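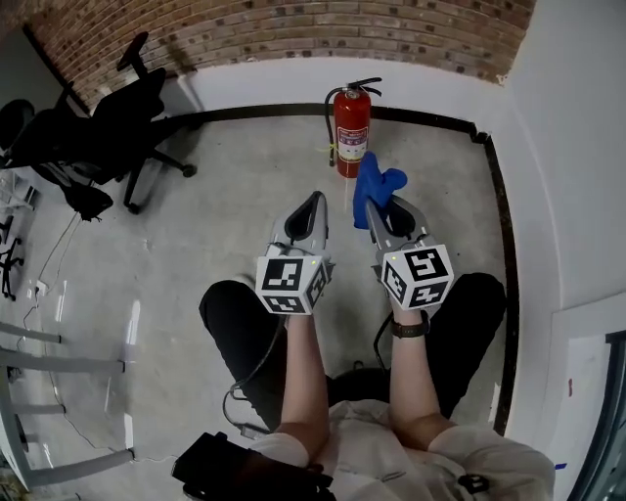
Unit 5. Sitting posture and the lower back

When we sit on the floor with bent knees, the pelvis turns backward and the lower back becomes round. The muscles there work less, and the ligaments must carry more of the load. For a short time this is fine – most healthy adults feel nothing.

Terms for this unit: pelvic tilt, lumbar curve, creep (slow stretching of tissue under constant load).

For the next class, please read chapter 14 and write 200 words on one question: why does a small cushion under the pelvis help some people to sit longer? Send your text to Thịnh Lâm before the end of April.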